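Arm drops phones when placing them in a stand - is a wrist camera worth it?
Posted by Ifeoma Afolabi, 11 April 2020

I'm building a secondhand arm into a bench setup in my garage in Kindov. It's meant to put old phones back on their stands so I can test charging docks. It misses the lip about one go in six. A bloke at the shared workshop reckons a wrist camera will fix it. I have my doubts - has anyone got numbers?

Hongjun Shi
Yes, get the camera. Made a huge difference to mine. Calibrate it properly though.

Eino Tikkanen
I wouldn't spend the money yet. "Huge difference" compared with what? I did 100 placements without a camera and 100 with, and the gain was 6. Most of my misses were the phone slipping in the jaws, and no camera cures that. Rubber pads did more.
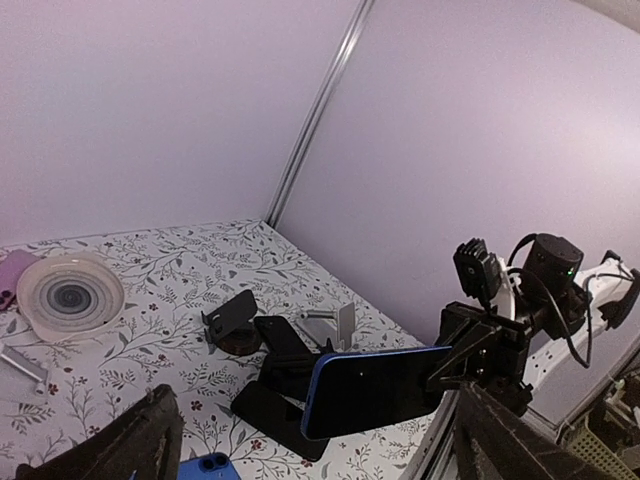
Stand choice matters more than people let on. I'd stick to one until it's boringly reliable, then swap. The larger black one, with the flat base running out in front, is where I'd start, and I'd bring the phone in sideways, held by one end, just above it. The little folding one on the round brown base I'd leave till last. Try 25 goes, write down every miss, then decide about the camera.

Contact us | © Uvia Makers Help | Back to top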